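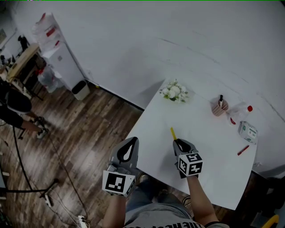
4. Checking the marker tracking before a session

The Rona tracker reads the pattern on the marker cubes and gives a pose for each gripper to the Cilari recorder. Do this check every time you start the software, also after a short break.

1. Open Cilari and choose Tracking, then Live Pose. Both grippers must be in the list. If only one is there, press Rescan and wait 5 seconds.

2. Hold the grippers above the table with the markers facing the head camera. The status of each one changes from Searching to Locked.

3. Move each gripper slowly to the far corner of the table and back. The line in the pose window should be smooth - small steps in the line mean that the marker is lost for some frames.
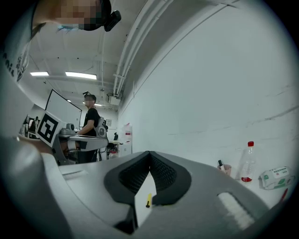
4. Close and open the fingers 2 times. The width value must return to the same number when they are closed. If it does not, run Zero Width again.

5. Press Save Check. The result is written in the session log.

Note: If two operators work in the same room, give each of them a different marker set in Settings. With the same set, the tracker can jump from one person to the other.

Caution: Do not change the exposure after step 3. If you change it, repeat from step 2.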